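The table surgeon of Ililwood

The workshop is at the back of a former feed store, down a gravel lane in Ililwood, and by the time I find the right door it is already half past eight and she has been up for hours. There is coffee on the stove and a radio going somewhere behind a stack of chairs. "Move anything you like and sit on anything that isn't clamped," she says, and that's our introduction.

She repairs tables. She'll do a chair if it comes along with a table, and she once did a church pew as a favor, but for most of her working life it has been kitchen tables, dining tables, desks and the odd workbench. She has asked me to leave her name out of this ("I have all the work I can stand"), and so I will, but anybody in the valley with a wobbly leg will know who I mean.

I wanted to talk to her because of a table of my own, an ugly drop-leaf that I love very much. She had fixed it in June and sent it back with a note taped underneath explaining what the last repairer did wrong. Two pages, both sides! I've never had a letter like it. I read it out loud at dinner.

"Oh, that one," she says, and she's laughing. "Somebody had put screws straight through the leaf, no slot, nothing. Wood moves. It gets wider when the air is damp and narrower when the heat's on, and if you pin it down it'll split itself open to get free. I wasn't mad at you. I was mad at the screws."

How she got started

Her first job was at Mazurek, the furniture plant across the river, which closed before I moved out here. She was hired to sweep and ended up on the line where the tops were glued.

"You stood there and the boards came down to you and you had a few seconds to flip them and match them. Which face goes up, which edges want to sit next to each other. I was terrible at it, and then one morning I could do it. I went home and looked at our kitchen table and I thought, well, whoever made that didn't care one bit."

When the plant shut, she bought one of the big clamp racks at the sale for 800 dollars, which was most of what she had. It is still in use. It takes up a whole wall, painted a green that must have been cheerful once, and she slaps it on the side as she walks past, the way you would a horse.

The ledger

Every table gets a number and a line in a ledger. The one on the bench the morning I visit is number 2483. I ask to look through the older pages and she hands the whole thing over without a second thought, and I could have stayed in there all day. "Rocks." "Rocks, also smells." "Dog." "Owner says haunted, is a loose stretcher." One line says only "Wedding, hurry," underlined 3 times.

She has favorites. There was a farm table whose top had been turned over at some point, so that the underside became the new eating side, and when she took it apart she found children's pencil drawings on what had been the top. Horses, mostly, and one very good chicken.

"I called the family and asked what they wanted done. They didn't even know the drawings were there. So I put it back together exactly the same way, with the drawings underneath, and now the grandkids crawl under there with a flashlight. That's the best job I ever had and I hardly did anything."

What people ask for

Most customers come in wanting the same thing, she tells me, and it's usually too much. They want it to look new. She tries to talk them down a little, and she's good at it, because she talked me down from having my drop-leaf stripped and I left feeling it was my own idea.

"I'll ask them, what bothers you when you sit at it? And it's never the whole table. It's one sticky place, or a leg that bumps their knee. Fine, I can do that by lunchtime."

She uses very little in the way of products. There's a tin of paste wax from Jiker that she buys by the case, hide glue that she cooks herself in a pot I wouldn't want to stand near for long, and plain soap flakes for scrubbed tops. For anything that will see a lot of hot dishes she likes an oil finish, put on thin and wiped off hard, then left alone overnight and done again. She's firm about the wiping. "If it feels sticky in the morning you were greedy."

Then we get onto marks, and she pulls her stool in closer. She can talk about marks the way other people talk about baseball. Pale rings, she explains, usually sit up in the finish, and a warm iron over a cotton cloth will often lift them. Dark spots are a different animal, mostly iron and water getting down into the wood, and those take oxalic acid, gloves and an open window. Scratches she'll burnish with the back of a spoon before she reaches for anything sharper. And a good many she leaves completely alone.

"A pale top shows you everything. Dark wood, you can hide a war in it. But on the blond ones every little thing reads, and people get so worried! I tell them to live with it through one winter and then call me. They hardly ever call."
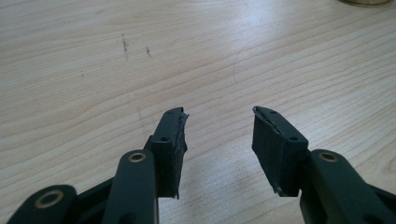 Teaching it

For the last few years she has run an evening class at the Serkier hall, with room for 8 people and their tables, if they can get the tables up the steps. The first session is all looking. No tools come out. Everybody lies down on the floor and slides under their own table with a lamp, and she goes from one pair of feet to the next asking what they see.

"They groan about it, and then it goes quiet, and then somebody yells, 'There's a date on mine!' Every single time. I love that so much. You've eaten at the thing for twenty years and you've never once been underneath it."

I ask if any of her students have gone on to do it for a living. One has, a former bus driver who now does nothing but drawers, and does them better than she can. She sends all her drawers over there. "I hate drawers," she says happily.

By now the coffee's gone and a pickup has backed up to the door with something large under a moving blanket. She's on her feet before the engine stops. The driver starts to apologize for the state of it, and she's already down on one knee on the gravel, lifting a corner of the blanket to get a look at the legs.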